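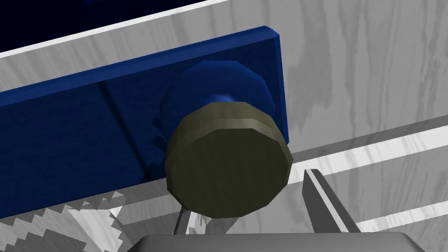

Gripper stalls before it reaches the knob – sim only, driving me up the wall
Forum > Simulation > Faults and failures

tinplate_moth
Started this in September and I'm still at it, so I'm finally asking. I've got a door handle and knob task running in Kundholm, two-finger gripper, table with the wood texture that comes with it. The policy is meant to close on the knob and turn it. Most runs are fine. Then every so often the arm comes down, stops short with the fingers wide open, and the wrist force reading shoots up as if it's hit a wall. The safety limit trips and the episode ends.

Out of 1,242 episodes I've had 144 end like this. Same seed gives the same stall, so at least it repeats. I've swapped the controller gains and lowered the approach speed, no change at all. Anyone?

burnt_crumpet
Sounds like your collision shapes don't match what you're looking at. Had exactly this with a drawer pull last year. The mesh I could see was lovely and the one the physics used was a great fat box round the whole lot, so the gripper was bumping into thin air. Turn on the collision overlay and have a look before you touch anything else.

Galindo_fan
Disagree, sorry. If it was the collision shape it would go wrong on every run. One in nine or so smells like the start pose to me. Does your reset randomise the arm?

tinplate_moth
It does, and the object as well – position and yaw both. So you could both be right, I suppose? Overlay is on my list for tonight.

quietvalve
Can I be the boring one and say please don't just raise the force limit. I know it's tempting (I did it!) and the success rate looked brilliant for a fortnight. Then we moved the policy to the real arm and it leaned on the fixture hard enough to bend a finger. The limit tripping is the only part of your setup that's behaving.

burnt_crumpet
Seconded. We run a Lilteck arm at work and our rule is that the limits in sim are never looser than the ones on the hardware.

tinplate_moth
No, I won't touch it, promise. I've got the wrist view up from one of the awkward episodes. Jagged shadows all over the left of the table, which I'm told is just the shadow map being cheap, but look at the long navy bar beside the block with the olive disc on it. It comes down nearly to the base of the gripper, right between the open fingers. My reward only knows about the knob. It has no idea there's a bar there.

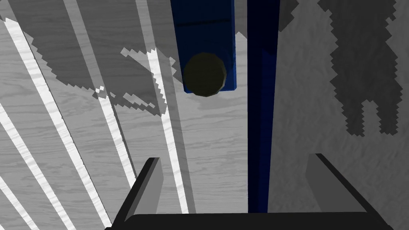 Galindo_fan
My money has moved to the bar. With the fingers spread like that and the bar in the gap between them, the planner only has to drift a bit sideways and you've got a finger pressing on it. Log the contact pairs on the step where it trips and you'll have your answer in 2 minutes.

quietvalve
Contact pairs, yes. Vadex prints them if you set the verbose flag, not sure about Kundholm.

tinplate_moth
Kundholm does too, found it in the menus. Right finger against the bar on every stall I've checked so far, and the overlay shows the bar's shape is padded out as well. So burnt_crumpet gets half a point. I'm going to trim the padding, put a penalty on touching the bar and rerun the same seeds.

burnt_crumpet
Half?! I'll take it. Do the two changes separately though, or you won't know which one fixed it.

tinplate_moth
Fair. Padding first then, rerun's going now and I'll post the log when it's finished.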